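Hekside Guest Rooms Handbook » Section 7 » Bed set-up, Oltmont and Laing frames

7. Setting up and making the bed 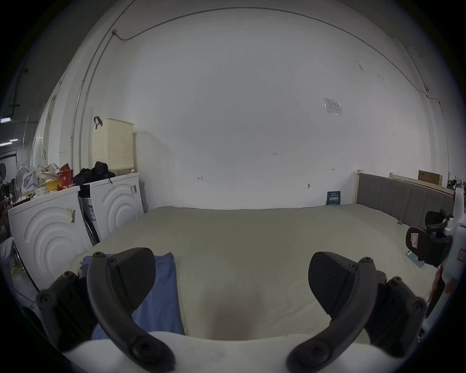 Posted by Kenneth Halliday | Sunday, July 4, 2021 | Filed under: Bedrooms

Covers the Oltmont frame (upholstered headboard) and the Laing frame (plain slats, no headboard). Arnthorpe daybeds are in section 9, don't use this for those, the bolts are different.

Before you start

Clear the floor both sides. Vacuum where the bed is going, you won't want to shift it after. Two people for the Oltmont headboard. Laing you can do alone.

You need: hex key (in the bag taped to the side rail), a Phillips screwdriver, a soft blanket to lay parts on, felt pads for the feet.

CAUTION: No power drivers on the headboard bolts. They cross-thread and then you're ordering an insert, part 2168, and waiting.

7.1 Frame

1. Lay the blanket down, headboard on it, fabric side up.
2. Stick felt pads on all feet. Press hard. Old pads off first, scrape the glue.
3. Stand the headboard up. One person holds. Other person brings the left side rail in and starts both bolts by hand. Finger tight only.
4. Same for the right rail.
5. Foot rail on. Finger tight again.
6. Center beam drops into the metal cups. Legs on the center beam have to touch the floor, turn the foot until they do.
7. Now tighten everything. Headboard end first, then foot end. Stop when snug.

Note: if the frame rocks, loosen all, push down on each corner, tighten again. Nine times out of ten it's a bolt that went tight too early.

7.2 Slats and mattress

8. Roll the slats out from the head end. Screw the first and last one down. Middle ones stay put under the weight.
9. Mattress on, label at the foot. The 300 model has one side only, quilted side up. The 400 can be flipped, do it every December and write it on the tag.
10. Leave it uncovered with the window open if it's come straight out of plastic. A few hours, overnight is better.

CAUTION: Don't drag the mattress over the headboard. It catches the stitching. Lift from the side.

7.3 Making up

11. Protector first. Elastic all the way under, all four corners.
12. Fitted sheet. Start at a head corner, go diagonally to the foot, then the other two. Less fighting that way.
13. Smooth from the middle out with your forearm. Light colors show every crease so take the extra minute.
14. Duvet in cover, button end at the foot. Shake, check the corners are filled.
15. Pillows last, openings facing away from the door.

Note: marks on a sheet or duvet cover, change it. Don't turn it over and hope. Dab fresh ones with cold water before it goes in the hamper, hot water sets them.

Note: spare linen is on shelf 753 in the hall closet. Singles and doubles are seperate piles, please keep them that way.

7.4 Headboard care

Upholstered ones: vacuum weekly with the brush head, along the channels, top to bottom. Low suction. Spills, blot with a dry white cloth. Don't rub. No spray polish near fabric, and on the wood parts put the polish on the cloth first.

Wood: damp cloth, then dry cloth. Water rings, tell the office, don't sand.

CAUTION: No bleach wipes on anything in this section.

7.5 Checks

Every turnover: sit on each side, listen. Creak at the head end is usualy the rail bolts. Creak in the middle is the center leg, see step 6. Look under for dropped pads and socks.

Monthly: hex key round all the bolts, quarter turn at most. Slat screws too.

Missing bolts, torn fabric, cracked slat: take the bed out of use and put the card on the door. Spare slats are in the garage behind the ladders, cut to length for the Laing. Oltmont slats are longer and have to be ordered.

Next: Section 8, Blinds and curtain rails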